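ホーム　製品一覧　取扱説明書　部品の注文　お問い合わせ

Veloso マグツリー　取扱説明書
第3章　設置と使いはじめ

2021年12月　文：Nuno Esteves（Stilto 製品資料担当）

この章では、Veloso マグツリー(品番 872)を卓上に設置し、マグカップを掛けるまでの手順を説明します。組み立て前の部品確認は第2章、汚れがひどい場合の手入れは第5章を参照してください。

3.1　設置場所を決める

本品は水平な卓上で使用します。壁面や吊り戸棚の下面には取り付けられません。木製の天板、木目調の天板、ステンレスの作業台のいずれにも置けますが、目地のあるタイル面では底面が浮くことがあります。

1. 設置する天板の水平を確認します。水準器がない場合は、丸い鉛筆を天板の上に置き、向きを90度変えて二度確かめます。どちらの向きでも転がらなければ設置できます。

2. 天板の縁から台座までの距離を200 mm以上とります。角を丸く仕上げた天板では、丸みの始まる位置から測ってください。

3. 台座を置く範囲から、食器、容器のふた、調味料などを移動します。マグカップを掛けはずしするときに手と肘が通る範囲も含みます。
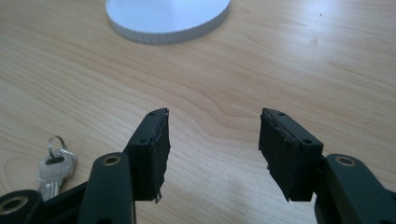 4. コンロ、オーブントースター、電気ケトルの蒸気口の近くは避けます。熱による変形は保証の対象になりません。

注記：人の通り道に面した側に置く場合は、支柱が通路から遠くなる向きにしてください。ペグに袖や布巾が引っかかると、掛けてあるカップごと倒れるおそれがあります。

3.2　天板の面を整える

台座は平らで、天板に広く接します。パンくずや砂糖の粒が一つ残っているだけでもがたつきの原因になります。

1. 乾いた布で、台座を置く範囲を拭きます。木目のある天板では、木目の流れに沿って拭きます。

2. 油分が残っている場合は、薄めた中性洗剤を布に含ませ、固く絞って拭きます。続けて水拭きし、最後に乾拭きします。

3. 天板に対して低い角度から目を近づけ、窓や照明の反射を見ます。反射の中に曇りや筋が見える場合は、手順2を繰り返します。淡い色の天板では真上からの目視で油膜を見落としやすいため、必ず角度を変えて確認してください。

4. 指先で面をなでて、粒が残っていないことを確かめます。

注意：オイル仕上げやワックス仕上げの天板に、アルコールを使用しないでください。仕上げの種類がわからない場合は、目立たない場所で試してから全体を拭きます。
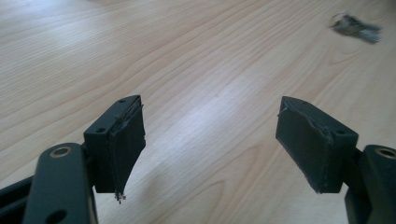
3.3　各部の名称

台座：平らな板状の部分。上から見ると8の字形で、大小二つの丸みがつながっています。以下、小さい側を「小円部」、大きい側を「大円部」と呼びます。

支柱：小円部から垂直に立つ細い棒。先端は丸く仕上げてあります。

上ペグ：支柱の先端近くにある短い突起。斜め上を向き、大円部とは反対の側に出ています。

下ペグ：上ペグより少し低い位置にある突起。斜め上を向き、大円部の側に出ています。

標準色は白のつや消しです。ほかの色の部品と組み合わせる場合は、品番の末尾を確認してください。

3.4　台座を置く

1. 台座を両手で持ち、設置位置の真上から静かに下ろします。天板の上を滑らせて位置を合わせないでください。底面と天板の両方に傷がつきます。

2. 天板の手前から見て、小円部が左、大円部が右になるように向きを合わせます。左利きの方は逆向きでもかまいません。その場合、本章の左右を読み替えてください。

3. 大円部を指で軽く押さえ、浮きがないか確認します。続いて小円部も押さえます。

4. 支柱の根元に指を添え、前後左右に軽く力を加えます。支柱だけが動く場合は根元の締め付けが不足しています。第2章の手順6に戻ってください。台座ごと動く場合は、天板に水分や油分が残っています。
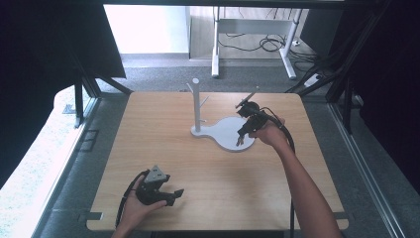 5. 浮きも動きもないことを確かめたら、台座の輪郭に沿って細いマスキングテープを数か所に貼っておくと、掃除のあとで元の位置に戻せます。テープは一週間以内にはがしてください。長く貼ったままにすると、天板に糊が残ります。

3.5　マグカップを掛ける

使用できるカップの条件は次のとおりです。

・取っ手の内側の幅が38 mm以上あること
・取っ手にひびや欠けがないこと
・取っ手の上部がカップの縁より高く突き出ていないこと

1. 最初のカップは下ペグに掛けます。下ペグは大円部の上に張り出しているため、荷重が台座の内側にかかります。

2. カップの口を手前に向け、取っ手をペグの先端に通します。取っ手がペグの付け根に当たるまで送り、ゆっくり手を離します。

3. カップの揺れが止まってから、二つ目のカップを上ペグに掛けます。上ペグには、下ペグのカップと同じ重さか、それより軽いものを選びます。

4. はずすときは逆の順序で、上ペグのカップから先に取ります。

警告：上ペグだけに重いカップを掛けないでください。転倒してカップが割れ、けがをするおそれがあります。

注意：中身の入ったカップを掛けないでください。取っ手に通す途中でカップが傾きます。

注記：洗ったばかりのカップは水を切ってから掛けます。しずくが大円部にたまった場合は、その日のうちに拭き取ってください。水あかがつや消しの面に付くと、布だけでは落ちにくくなります。

3.6　設置後の点検

初回の点検は設置の翌日に行い、以後は月に一度とします。12月に設置した場合、次の定期点検は1月です。暖房を使う時期は木製の天板がわずかに反ることがあるため、3.1の手順1も合わせて行ってください。

1. カップをすべてはずします。

2. 支柱の根元にゆるみがないか確認します。

3. 二本のペグを一本ずつ指で押し、回転やがたつきがないか確認します。

4. 台座を持ち上げ、底面と天板の両方を拭いてから、3.4の手順で戻します。

ペグにゆるみがある場合は使用を中止し、交換用ペグ(部品番号 914)を注文してください。接着剤での補修は行わないでください。部品の発送は Basville 倉庫から行います。

Ument シリーズのトレーを台座の下に敷いて使用する場合は、トレーの縁に台座が乗り上げていないことも点検の項目に加えます。トレーの底にゴム脚がある型では、脚の高さがそろっていないとがたつきが出ます。脚の調整はトレー側の説明書に従ってください。

関連項目
・第2章　部品の確認と組み立て
・第4章　カップ以外のものを掛けるとき
・第5章　手入れと保管
・Ument トレー　脚の調整
・Veloso シリーズ　交換部品一覧
・木製天板の仕上げ別お手入れ表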